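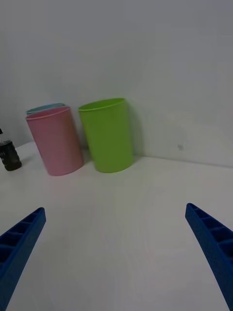 I have become a great believer in the office tea break, the proper kind, where people stop work at the same time and sit down together. I came to it late. For years I drank mine at my desk with one hand on the keyboard, and I thought that was a sign of how busy and useful I was. Then I went to work at Zornberg, a firm of 80 people, where everyone downs tools at half past ten, and within a month I was converted. It takes so little! Three plastic cups on a white table by a plain wall will do the job, and I'd take that over the smartest coffee bar in town if there is somebody to sit with.

What I love most is the talk. You learn that the person in accounts once kept bees, or that a problem you've been stuck on since May was sorted out by another team last year (this has happened to me twice, and both times I could have hugged them). My old colleague Joyce Mosoti used to call it the only meeting she never wanted to get out of. No agenda, no minutes, and everyone goes back to work knowing a bit more about each other.

I know the case against. Twenty minutes a day adds up, and a manager with a spreadsheet can make it look dreadful. But people take breaks anyway, on their own, staring at their phones, and I can't see what anyone gains from that. Shy people sometimes dread it too, and I have real sympathy there. Let them bring a crossword. Rania Filali, who sat next to me for 4 years, hardly said a word at first and ended up running the biscuit rota with an iron hand.

So if your workplace has let the habit slip, do try bringing it back. Pick a time, boil the kettle, and go and knock on a few doors. Bring ginger nuts if you can get them.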